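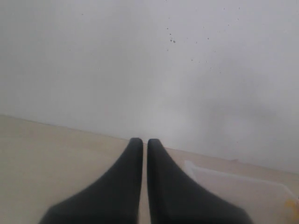 Progress report, second period
Project: Small chores at the table (Plavgate workshop)
Prepared by the project coordinator for the Ilberg fund

1. Where we stand

In the first report we promised to answer a simple question: which table chores can a machine with one arm and two fingers do today without a person standing next to it? After the second period we can give a part of the answer. Putting small things into a container works well enough to be shown to visitors. Wiping is not ready. Folding has not been started, and I ask you to read section 4 about this.

We made 1178 attempts in this period, all at the table by the wall. The plan was 1789. The difference comes mostly from the weeks in August when the arm was waiting for a new cable from Tomaszewski. The cable was cheap but the delivery was slow, and we have now a second one in the drawer.

2. What the machine can do

Picking up one object and putting it in an open container is the best chore. If the object is firm and stands free on the table, the arm needs 40 seconds. A person does the same in the time of one breath, so I don't want to present this as fast. But it can be repeated through the night, and in the morning the work is mostly done.

Clear plastic remains difficult. The camera at the wrist sees the table through the side of the container, and the program then places the rim too far away or too near. Sometimes the fingers come down on the rim and the attempt must be stopped. We tried to put a strip of coloured tape on the rim and the result became better at once. However, we don't count these attempts as success, as people at home will not put tape on their boxes.

Light-coloured surfaces give us a similar trouble. With a pale table and a white wall the program has few points to hold on to, and it judges depth badly. We discussed to buy a dark mat. For the moment we decided against it, for the same reason as with the tape.

3. What it can't do yet

Wiping the table was tried on 6 days. The fingers hold the cloth, but the pressure is uneven and crumbs are pushed to the side instead of collected. Wiping a wall was in our list of wishes, and we have not tried it. Small specks on a wall would need more force than we allow to the arm at present, and also a way to know if a mark is dirt or damage.

Shop-floor work was tested only in one form, which is sorting small parts for Trikton. The parts were sorted correctly when they came one by one. When they came in a heap, the arm often took two together and did not notice it. Trikton told us that this is not useful for them in the present state, but they are willing to send us another box of parts in spring.

4. Changes we ask you to approve

We would like to move folding to the third period and use the free hours for clear containers. The total budget stays the same. We also ask to move the rest of the travel money to spare fingers. The tips become smooth after long use and then small objects slip out.

5. Next steps

The missing attempts will be made first. After this we repeat the container chore with a lid, which must be opened and closed. The table of costs will follow separately on Thursday, when the invoice from Tomaszewski is booked.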